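Evatley Seed Policy Tables – README

Version 3 of the tables. If you used version 2, throw it out. The approval years in it were shifted for a whole block of maize entries, and the error only showed up when two columns were plotted against each other.

What this is

A set of tables on how national regulators have handled genetically modified and gene-edited crops: what was applied for, what was approved, for which use, and how long it took. There are 3000 records. Each one is a single decision on a single crop trait in a single country. The records were typed in from public notices, and in many cases the notices disagree with themselves.

What it is not

It is not a measure of how "open" a country is to biotechnology. People keep building rankings out of approval counts, and the rankings keep getting quoted. An approval for import as animal feed and an approval for planting are both one row here. Add them up and you get a number, but I would not want to defend it in front of anyone who grows soybeans.

It also says nothing about what farmers planted. A trait can be approved and never sold.

Files

decisions.csv – the main table, one row per decision
traits.csv – trait names, with the many spellings merged
sources.csv – where each row came from, with the language of the notice
notes.txt – problems found while entering the data, in the order they came up

Columns that need care

use_type: planting, food, feed, or processing. Left blank where the notice did not say. Please do not fill the blanks with "food," as the Brastier merge did.

days_to_decision: counted from the filing date in the notice. Some regulators stop the clock when they ask for more data and some do not, so comparing this column across countries is close to meaningless. Within one country it may tell you something.

edited: yes, no, or unclear. The legal meaning changed in several places while the tables were being put together. The "unclear" rows are really unclear.

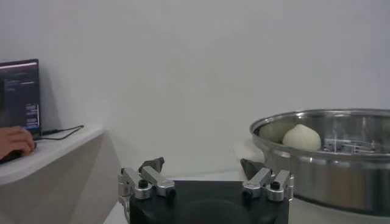

Laptop on a white counter, with a stainless steel pot to the right.

How the entries were checked

A random draw of 80 rows was typed in a second time without looking at the first version. Most mismatches were in trait names and were fixed in traits.csv. A sample that small can't vouch for the rest, and I don't claim a rate of error for the full table.

The Escobar script, which reads scanned notices, was tried and dropped. It did fine on clean pages and made up plausible dates on the bad ones – the worst kind of mistake to have in a table like this. No rows from it remain.

Known gaps

Withdrawn applications are badly covered. Many regulators take the page down once an applicant pulls out, so the table makes the process look smoother than it was. Rejections are thin for the same reason.

Cotton and maize are well covered. Vegetables and trees are not.

Use and changes

Free to use with credit to the Evatley tables. If you join them with the Oster yield series, say so, and say how you matched the crop names. Corrections are welcome if they come with a link or a copy of the notice. The next update is planned for January.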